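Against the fifteen-minute meal

2021-06-24

My sister gave me a cookbook for my birthday and I have been arguing with it ever since. It is one of those where every recipe is supposed to take 15 minutes, with a little clock printed in the corner of the page in case you forget. I've cooked eleven things from it. Not one of them took 15 minutes. The quickest was an omelette, and I'd like to think I could have managed that on my own.

I started timing them properly after the lentil thing. The lentil thing wants "1 onion, finely chopped" and "3 carrots, diced small" and "a good handful of parsley, leaves picked", and all of this is in the ingredients list, above the line where the clock starts. So the onion arrives in your kitchen already chopped. Who chopped it? Where do these people shop? By the time I had peeled, diced and picked my way to step one, the 15 minutes had been and gone and I hadn't lit the hob.

Vesna Lazarević, who I used to share a flat with and who cooked in a real restaurant for six years, thinks I'm being unfair. Her view is that recipe times are written by people with sharp knives and a second pair of hands to wash up, and that they mean no harm by it. I'm less sure. A book called Dinner in 50 Minutes would be more truthful and it would sell to nobody, and I suspect the publisher knows that perfectly well.

Browned onions are where it gets shameless. "Fry until soft and golden, five minutes." I have never in my life had a golden onion in five minutes. I've had a hot, see-through onion in five minutes, and a black one with a raw middle in eight. Golden takes me 25, with the lid on for the first half, and I don't believe my cooker is at fault because I've lived with four cookers now and they all agree with each other. The book does it in three different recipes. Somebody must have tested those recipes, or at least I'd assumed so.

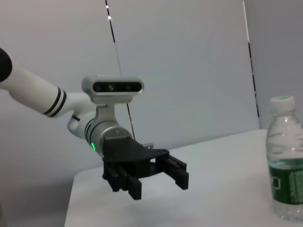
Then there's the oven. Mine takes 20 minutes to get to 200 degrees, going by the thermometer I hang off the shelf and not by the little light, which goes out whenever it fancies. "Preheat the oven" is always a few words tucked in at the start, and the time it takes is never counted either. There's a traybake on page 88 that cooks for 12 minutes. Add the oven, add cutting up a butternut squash (have they ever met one?), and you're eating at nine.

I know the reply to all this. Mārtiņš Sakalauskas left a comment under my last post saying that you get faster with practice and that the times are something to aim for. Fine, I did get faster. I made the chicken with lemon and olives four times, to be fair to it, and went from 52 minutes down to 38. I can't see where the rest would come from. The chicken alone sits in the pan for 14, on their own instructions, and it has to be browned before that.

What bothers me more than the minutes is what the clock does to the food. To keep up the claim, everything comes out of a jar or a pouch. Pouch rice, jarred peppers, the paste, the other paste. I've nothing against a jar, I have a shelf of them. But I added up the bought-in bits for one noodle dish and it cost more than the takeaway on the corner, and the takeaway washes its own wok.

And a lot of slow food is hardly any work. A pot of beans takes three hours, and for all but ten minutes of it I'm on the sofa. No book will put that on the cover as a ten-minute meal, although by their way of counting I don't see why not. If chopping doesn't count, sitting down shouldn't either.

I've kept two recipes from it. The omelette, out of spite, and a cucumber salad with chilli and sesame that is really very good. You salt the cucumber and leave it for half an hour. It says 15 minutes at the top.

My sister has asked how I'm getting on with the book and I told her I'm using it a lot, and there's no lie in that. She says there's a follow-up due in September, with everything done in one pan. I have questions about the pan already.

Recent posts
Do you need to rest pancake batter?
The great stock cube taste test, part two
Knife sharpeners: three I regret
Soaking beans, and whether it matters
Why I stopped buying pre-grated cheese

Get new posts by email. No more than two a month - unsubscribe whenever you like.

This site uses cookies to remember your settings and count visits. Accept | Manage settings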